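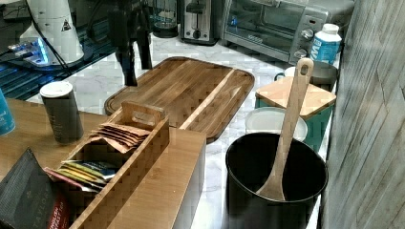 Zostireck short-stay units, turnover safety walk, February
Building: Nalteren, upper floor
Walked by: Wafula Ogola
Comments back to: Reda Mansour

Mark OK, FIX or N/A. Comments go under the line they belong to. If it's a FIX say what you want done, not just "bad".

ENTRY AND HALL

Door closes and latches by itself: FIX
Unit 8 stops an inch short every time. Closer arm needs adjusting, I didn't have the right key on me.

Deadbolt turns freely from inside, no key needed: OK

Hall light, both switches: OK
One plate cracked, the one by the coat hooks. Cosmetic but swap it when somebody's up there with a screwdriver.

Rug flat, non-slip backing: FIX
Backing is shot. Crumbles in your hand. Pull the rug, don't tape it. We taped the last one and the tape was the thing people tripped on.

Evacuation map on back of door: FIX
Shows the old stairwell. The one Ashour closed off when they did the roof work. Needs reprinting before anyone else checks in, this is the one item I'd stop a booking for.

SMOKE, CO, FIRE

Smoke alarm in each bedroom, tested by button: OK
Smoke alarm in hall, tested by button: OK but weak
Sounds like a tired bird. New battery ordered, test again after.

CO alarm present, in date: FIX
Present. Date label is painted over so can't tell. Treat as expired and replace.

Extinguisher in kitchen, needle in green, pin in: OK
Tag not signed for this month. Signed it.

Extinguisher reachable without moving anything: FIX
Mop bucket parked in front of it again. Moved. Cleaning crew please find the bucket another home, the closet under the boiler has space.

Fire blanket: N/A

KITCHEN

GFCI outlets trip and reset: FIX
Left of sink fine. Right of sink trips, won't reset first go, took three pushes. Replace it. Taped over with a note for now.

Range knobs all on, markings readable: OK
Back left is getting faint.

Hood filter clean: FIX
Greasy. Goes in the dishwasher on hot, pull it out while still warm or it sticks to the rack.

Kettle and toaster cords, no fraying: OK
Toaster crumb tray full. Emptied.

Dish towels hung away from burners: OK

Knives in block or drawer guard: FIX
Paring knife loose in the utensil drawer, blade up. Second walk running I've found it there. Guard is missing, not just off. Order two.

Cutting boards, no splits, no deep grooves, sits flat: see comment
Reminder of what we're looking for, as people keep asking me. Wood boards: run a fingernail over the surface, if it catches hard the board goes for sanding. Open seam between strips, board goes in the trash. Never in the dishwasher. Wash both sides, stand on edge to dry. Rocks on the counter when you press a corner, put it aside for Reda. 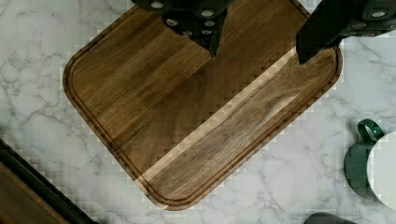
Board on the marble-pattern counter. Check the joins between strips as well as the face.

Plastic boards: anything stained or furry from knife marks, toss, they're cheap.

Under sink, dry, no smell: FIX
Slow drip at the trap. Hand tightened, towel left under. Somebody look at it tomorrow with a flashlight.

Chemicals up high or behind latch: FIX
Latch broke off. Drain cleaner moved to top shelf. Family booking coming so do this one early please.

Fridge temp: OK
Door seal a bit loose at the bottom corner, keep an eye.

BATHROOM

Hot water at tap, not over 120: OK
Let it run a full minute before you read it, otherwise you're just measuring the pipe.

Grab bar tight, pull test: OK

Tub mat, suction cups all there: FIX
Missing a bunch. New one in the supply closet, bottom shelf, still in wrapper.

Fan runs: OK
Loud. Always has been.

Outlet cover plates: OK

BEDROOMS

Windows open, stay open, lock: FIX
Small bedroom sash drops by itself. Finger hazard. Locked shut for now but that's the second way out of that room so it can't stay like that. Called Tendimov, they do the sashes, waiting on a time.

Blind cords tied up on cleat: OK

Bed frame bolts: OK after tightening
Both rear legs had a wobble.

Heater clear on all sides: FIX
Chair pushed right up against it. Moved the chair. Put it on the cleaning card, chair goes by the window.

Power strips, no daisy chains: FIX
One strip plugged into another behind the nightstand. Pulled it. Guest left it i think, not ours, ours are white.

STAIRS AND OUTSIDE

Handrail solid top to bottom: OK
Treads, no lifting edges: FIX
Third from the top, metal nosing is up on one side. Two screws. Carried the wrong length so it's still up, orange tape on it.

Stair lights on timer: FIX
Timer is off by an hour, dark at 6 pm when I walked it. Reset it, check it held.

Salt bucket filled, scoop in it: OK

Trash area clear of exit path: FIX
Two flattened boxes and a bike. Boxes gone. Bike isn't mine to move.

DO FIRST

Evac map
CO alarm
Bedroom sash
Stair nosing
Outlet right of sink
Latch on chemicals cabinet

Budget left on this building for the quarter is $600. Map and alarm and outlet fit easy. If Tendimov comes back high on the sash call me before you say yes.

COMMENTS BACK (Reda)

Map reprinted, up on the door. Took the old ones down in the laundry room too, same mistake on those.

CO alarm replaced. Wrote the date on the front in marker, plase don't paint over it.

Outlet done. The box behind it was packed tight so I couldn't get the new one fully flush, plate is on with a longer screw. Want you to look.

Nosing fixed. While I was down there the one below it felt soft, not lifting but soft. Add it to the next walk.

Sash: Tendimov gave me a 12 to 4 window. Staying on site for it. Room stays off the listing until it's done.

Knife guards, supplier is out. Used cardboard and a rubber band on the paring knife, ugly but it's covered.

Closer on 8 adjusted, latches now if you let go of it from halfway. From all the way open it slams. Will have another go at it.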